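Die Pegelstation

Die Station Kiltness lag 800 Meter über dem Stausee von Paltildale. Um 20 Uhr las sie den Pegel ab: 70 Zentimeter unter der Krone. Der Schreiber von Sharifi zeichnete seit 11 Stunden eine waagerechte Linie.

Sie trug den Wert ein, prüfte die Dichtung am Schacht und setzte Wasser auf. Die Leitung nach Curnness blieb stumm -- kein Freizeichen, kein Rauschen.

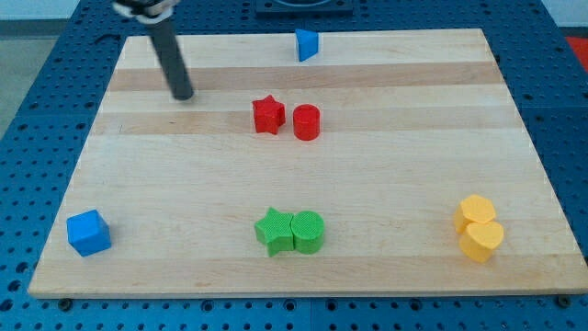 Helles Holzbrett auf blauer Lochplatte.

Gegen Mitternacht sprang die Feder aus. Die Linie stieg um zwei Teilstriche und fiel zurück. Geregnet hatte es nicht. Sie notierte die Uhrzeit, zog die Stiefel an und ging mit der Lampe zum Schacht hinunter. Der Deckel stand offen.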